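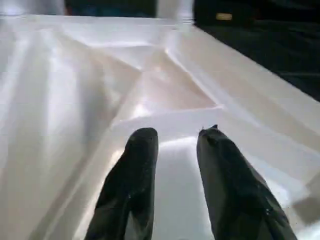 January 2021
By Reda Berrada

The first thing I liked about the Felero kit was how fast I stopped reading the manual. Clomanura, the small company behind it, sells two arms, two grippers, a camera for each wrist and software that lets you teach by doing. You hold a pair of handles, move your hands, and the arms follow along. Do a job enough times and Felero starts trying it alone.

I picked flat-pack plastic. Tubes, sockets, bases, trays, all the cheap stuff that wobbles if you don't seat it right. It sounds dull, and it's wonderful practice for a robot! White on white gives the cameras very little to go on, and a tube that leans a hair too far just won't go in.

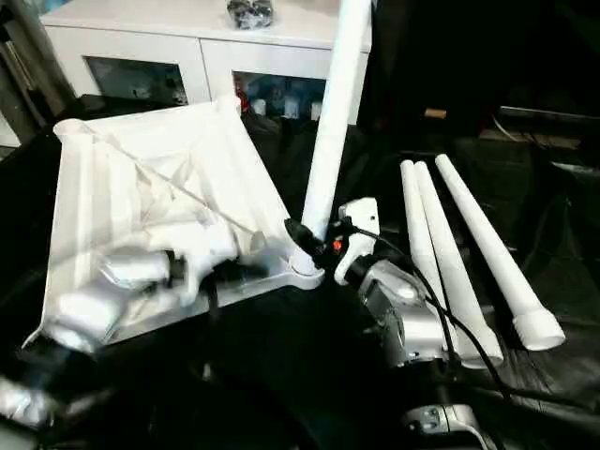 One gripper on the base, the other at the foot of the tube: two-handed work with the Felero kit.

My first 6 tries were terrible. I kept squeezing too hard and dragging the base across the cloth. Then I learned to let the left arm hold and the right arm do the fussy part, and it began to feel like my own hands on a slightly slow day. Setup took me 90 minutes, most of it spent routing cables (please, Clomanura, pack some clips).

The teaching app is called Danko, and it's the best piece of the whole package. It plays back each run from every camera so you can toss the bad ones. Clomanura suggests 200 runs for a new task. I got useful results before that, though I wouldn't trust them with anything breakable.

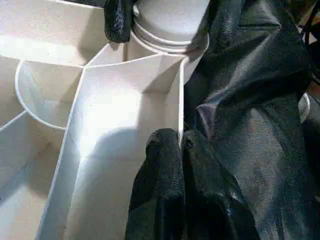 Small parts are where the soft finger pads earn their keep. They give a little, they grip round shapes well, and they swap out in a minute or so. The older Iltico kit I used last May had hard tips, and I spent a lot of that month picking things up off the floor. I have the Felero for 3 more weeks and already know what I want to teach it next, which is sorting my screw drawer.

Contact the editors | Copyright 2021, all rights reserved | Back to top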